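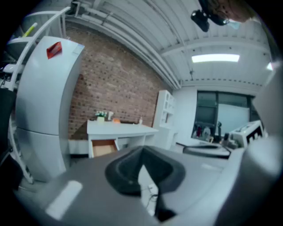

Notes by the Room Layout Desk, Panicker. Spoken version, May session at Hadonico. Slide cues in parentheses.

Title: Cold, open and closed – storage along one wall

(Slide 1, leave up while people sit down.)

Good afternoon. The talk runs to the half hour and I will take questions on measurements as they come up. Questions on budget go at the end.

The subject is a room type most of you have on your list. One room, one wall doing most of the work, and three kinds of storage that have to share it. Cold storage is the refrigerator. Open storage is the metal rack next to it. Closed storage is whatever has a door or a drawer, in the present case the desk drawers. On the slide you have a white refrigerator, a white metal rack beside it, and a white desk against brick, with one drawer pulled out.

Look at the drawer for a moment. A plan drawing normally shows furniture closed. A drawer takes floor when it is open, and so does the person standing in front of it. In our drawings the open position is a dashed outline and it counts as occupied floor. We ask the same of anyone who sends us a plan.

(Slide 2, table of clearances.)

Start with the refrigerator. It goes on the plan first and everything else is fitted to it. Three items to record before it is moved: which side the hinge is on, where the outlet is, and what the manual says about space at the back and sides. Read the manual for the unit you have. Figures copied from another model are the most common error we see on submitted plans.

In the Brurnton rooms the refrigerator recess was 532 mm wide. The unit went in. The door then opened to a right angle and stopped against the neighboring shelf, and the inner bins could not be lifted out for cleaning. The recess had been measured correctly. The door swing had not been drawn. We moved the shelf over by 100 mm and the bins came out.

Two doors mean two swings. Where the upper and lower doors are hinged on the same side, one arc on the plan is enough if the doors are the same width. Draw both if you are unsure.

Notes stuck to a refrigerator door: keep them high and keep them few. A small red square near the top, as on the first slide, can be found from across a room. A door covered in paper works less well as a notice board than people expect, and the paper ends up on the floor. What the color stands for is for each site to decide and write down.

(Slide 3, rack section drawing.)

Open racks. Metal, light color, several levels. I have no strong view on make. I do have a view on loading, and it is the ordinary one: heavy at the bottom, daily use between hip and shoulder, light items on top. Small loose things such as pens should not live on the top level at all. They roll, and they are below nobody's eye line up there. Put them in a tray or in a drawer.

Rails and panels behave differently. A flat panel holds a small bottle upright. A wire or rail level may not, depending on the spacing, and the cure is a cut-to-size liner. Check that the liner can be wiped. Cardboard liners were tried at Nurkumport and had to be replaced every month.

Spacing between levels. Measure the tallest item that will be stored on each level, add a hand's thickness, and set the level there. Equal spacing looks tidy on the drawing and wastes a good part of the rack.

(Slide 4, same wall, second view. Pause here.)
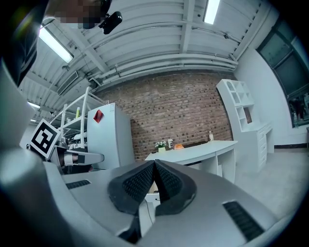 Now the order along the wall. Our default is rack, refrigerator, gap, desk. The gap keeps the refrigerator door off the desk and gives somewhere to stand while the door is open. It also keeps spills away from paper. If the room is too short for a gap, put the desk on the far side of the rack and accept a longer walk.

Brick. An exposed brick wall is rarely flat, and the furniture placed against it will touch at the high points only. Measure the depth from the high points. Leave a finger's width behind the desk for cables. If a rack has to be fixed back to the wall, ask the building owner first, then find out what is behind the face of the brick. Fixings into mortar were refused at two of our sites and we used a floor plate at both.

Open compartments under a desk top are useful for flat things: folders, trays, a keyboard. They are poor for anything small. They also take knee room if they run the whole width, so sit at the desk before signing off the plan.

A curved desk front is awkward to dimension. Give the greatest depth and the least depth, and mark where each was taken.

(Slide 5, checklist. Read it aloud, the print is small.)

Hinge side recorded.
Outlet position recorded, height and distance from the corner.
Refrigerator clearances taken from the manual for that unit.
Door swings drawn.
Drawers drawn in the open position.
Rack levels set to contents.
Heaviest rack load written on the bottom level.
Wall depth measured from the high points.

The form has been used for more than 5 months. Plans that arrive with it filled in go through in one round. The usual omission is the outlet height, followed by the hinge side.

If time is short, skip the next part and go to questions.

(Slide 6, optional, labeling.)

Label the shelf edge and leave the containers plain, unless containers travel between rooms. At Hadonico they do, so both are labeled there, with the room code first and the level second. Black on white, one type size. Labels on rails need a clip-on holder. Adhesive labels come off round tube within weeks.

(Questions. Spare copies of the form are on the table by the door.)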